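Wornus社区共享客厅项目进展报告(五月)
首页 | 项目动态 | 报告与下载 | 联系我们

报送:Sýkora小额资助计划 Viera Vaněk女士
撰写:Romana Šimko,Budbridge邻里互助会

尊敬的Vaněk女士:

您好!先替大家向您问个好。上回您来的时候还下着雨,您在门口收伞,说这间屋子“底子不错,就是没人气”,这句话我们后来念叨了好多遍。这几个月下来,我觉得可以比较踏实地跟您讲讲进展了,有些地方可能讲得啰嗦,请您多担待,我这个人写报告总是收不住。

一、这段时间做了什么

您知道,这间屋子原来是当会议室用的,长条桌一摆,来的人都正襟危坐,开完会就走。我们申请这笔资助的时候写的是“把会议室变成可以坐下来的客厅”,听着简单,做起来光是搬东西就搬了好几个晚上。Juraj Šimek把旧长桌拆了,桌面还好的送去了Rullby的手工坊,那边正缺工作台,两家都高兴。墙面重新刷了白,刷了两遍,第一遍干了以后还透着旧颜色,Juraj看着难受,又自己掏晚上的时间补了一遍。

家具我们尽量找旧的。说实话,一开始大家意见不太一致,有人觉得既然有资助,就该买一整套新的,整齐好看;也有人(包括我)觉得客厅嘛,谁家的客厅是一整套的呢?最后折中了一下,坐的东西以旧换新、清洗干净再用,桌子按实际需要添。到目前为止,一共到位了11件家具,其中8件是邻居捐来的或者从Rullby的旧货仓库里挑的。每一件我们都坐过、摇过、擦过才搬进来,有一张藤椅漂亮极了,可惜一条腿总是松,修了又松,只好忍痛退回去。

眼下屋里各处的样子如下。 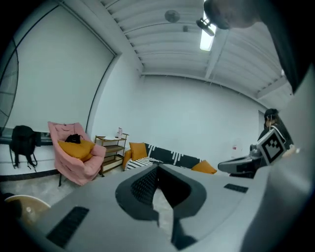
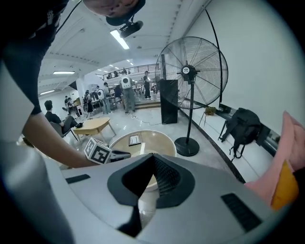
座位是我们花心思最多的一块,也是回头客提得最多的一块。来的人里面年纪大的占了不少,坐下去容易、站起来难,所以挑椅子的时候,Kazimír Krajčí先生给我们定了一条规矩:扶手要能撑得住人。他自己膝盖不好,当仁不让地做了试坐员,逐张试过去,不满意的就摇头,一句话也不多说。那把粉色的扶手椅就是这样留下来的,靠背高,扶手也厚,配了芥末黄的靠垫,颜色是Viera您上次随口提过的“暖一点”,我们记在心里了。当时还有人担心粉色太娇气,怕不耐脏,我倒觉得屋子四面白墙,有这么一团颜色在,进门心里就松快一点。备用的布套也在做,做好了可以替换着洗。

桌子这边,原先想放一张大茶几,后来改了主意,用圆桌加小木桌的搭配。几个人凑在一起说话,圆桌没有上座下座,谁来了挪一挪就能挤进去;想自己安安静静看会儿书的,就去小木桌。两种坐法互不打扰,这一点比我们预想的要好。

二、大家用得怎么样

开放之后,我们在门边放了签到本,愿意写就写,不愿意写也不追。到我写这份报告为止,本子上有41个不同的名字,不少人已经来了好几回。上午多半是喝茶聊天的,下午三点以后带孩子的家长多一些,晚上则比较杂,有练口语的,有补衣服的,还有两位下棋的老先生,一盘棋能下到关门,催也催不动,我们现在学乖了,提前半个钟头就去提醒。

我最想跟您讲的是一件小事。有位刚搬来的太太,头几次来都只在门口站站,说是路过。后来有天傍晚她自己走进来坐下了,坐了好久,临走问能不能带些自己烤的饼来。现在她的饼已经成了客厅的固定节目,Miloslav Hájek每次都要多拿一块,说是替家里人拿的,我们都不拆穿他。报告表格里没有一栏可以填这个,我就写在这里了。

三、遇到的困难

首先是热。五月还没到真正热的时候,午后人一多,屋里已经有点闷了。眼下靠一台落地电风扇,高度倒是合适,就是对着一边吹,另一边的人就要抗议,风扇挪来挪去,电线也让人操心。Miloslav建议夏天之前请人来看看窗户的通风,我已经问了价,等有了确切的数再单独向您报告,不会悄悄从家具那一栏里挪。

其次是收纳。来的人都有包有外套,天冷的时候尤其多,现在背包常常就挂在墙边那道台子的前沿,外衣随手一搭。看着热闹是热闹,走路的时候难免碰到。我们想装一排挂钩,位置选了好几处,还在商量,主要是不想刚刷好的墙又打得到处是洞,Juraj说谁打洞谁补漆,一时间没有人举手。

再就是灯。屋里的长条灯管还是会议室时代留下来的,亮是够亮,看书做针线都没有问题,可是晚上聊天的时候总觉得像在等人宣布开会。我们想添2盏落地灯,放在座位旁边,旧货仓库那边答应帮我们留意,有合适的就打电话。

四、经费与下一步

家具和刷墙两项都在预算之内,票据由Miloslav整理,按贵方的格式附在后面。有几张旧货仓库的收据是手写的,字迹不大好认,我们在旁边用铅笔注了一遍,如果还看不清,您给我打电话就行,上午我一般都在。清洗费比原先估的高了一点,布面的东西送洗比我们想的贵,好在运输费省下来了(Kazimír先生的外甥有辆小货车,只收了油钱),两下一抵,总数没有变。

接下来两个月我们准备先把挂钩和落地灯的事情定下来,再请大家把布套做完。手工坊的人提出来教,材料用剩下的布头就够了,颜色可能会有点杂,但我们都觉得没关系。通风的报价一到,我就转给您。

您要是六月有空,请一定再来坐坐,这回不用站在门口收伞了,伞桶也添了。下午来最好,饼通常是那个时候送到。

此致
敬礼

Romana Šimko
及Budbridge邻里互助会全体同仁

附:票据目录及扫描件、家具清单、签到情况汇总

上一篇:三月简报 | 返回项目动态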